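Looking after plugs, adapters and extension leads

Updated October 2025

Household leads fail at the ends far more often than in the middle. The conductor is sound for years, while the point where the cable enters the plug is bent, pulled and trodden on. The notes below cover inspection, storage and small repairs to ordinary 13 amp equipment. Fixed wiring is a separate matter and should be left to an electrician.

Inspection

Unplug the lead before handling it. Run the cable slowly through a dry cloth, feeling for flats, nicks and hard spots. A hard spot usually means the sheath has been near a heater or trapped under a carpet. Look at the pins. Light scratching is normal. Brown or blue discolouration, pitting, or a softened edge on the plastic around the base of a pin shows that the plug has been overheating, and the socket it was used in should be looked at as well.

Moulded plugs cannot be opened. If the cable moves in and out of the moulding when pulled gently, cut the plug off, bend the pins of the discarded plug so that it cannot be put into a socket, and fit a rewirable one.

Rewiring

Strip the outer sheath far enough for the cores to reach their terminals without strain, but not so far that the cord grip closes on the bare cores. The grip must hold the outer sheath. Leave the earth core slightly longer than the other two, so that it is the last to part if the cable is dragged out. Twist the strands, fold them back once if the terminal is large, and tighten. No loose strands should be visible.

Brown goes to live, blue to neutral, green and yellow to earth. Very old leads may have red, black and plain green cores. These are best replaced entire, as the rubber will have perished.

Fuses

Fit the rating given by the appliance maker. Lamps and small electronic items generally take 3 amp; kettles, heaters and irons take 13 amp. A spare of each kept in a labelled tin saves the usual substitution. If a new fuse blows straight away, stop using the appliance.

Extension leads

A wound reel has a lower rating than an unwound one, and both figures are normally printed on the drum. For anything that heats, pull the whole cable off the reel. Do not plug one extension into another. A block mounted on the wall behind a bench collects less dust than one on the floor and is less likely to be kicked.
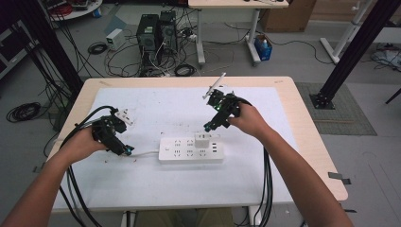

Small adapters are the items most often lost or mixed up. Label each one on the day it is bought, with the name of the device and its output voltage. Paper labels last badly on anything that runs warm. A strip of white cloth tape marked in laundry pen has stayed legible on my own for 9 years, including a Takik radio supply that is in use every day.

The plug at the end of a low voltage supply may fit several devices and suit only one of them. Check voltage and polarity against the plate on the device. The current rating of the supply may be higher than the device asks for, but never lower.

Storage

Coil leads in loose loops, following the natural lay of the cable. Winding round the hand and elbow puts a twist in every turn. Yaqin Kang of Dromcombe recommends loops 30 cm across, held with 2 cloth ties, and I have found this suits most flex up to 6 metres. Wire ties cut into soft sheaths and should be thrown away with the packaging.

Hang the coils on broad pegs in a dry cupboard. Nails will crease them. Sheds are acceptable in summer, but bring rubber leads indoors before the first frost and inspect the lot again in May, when the mower lead comes back into use.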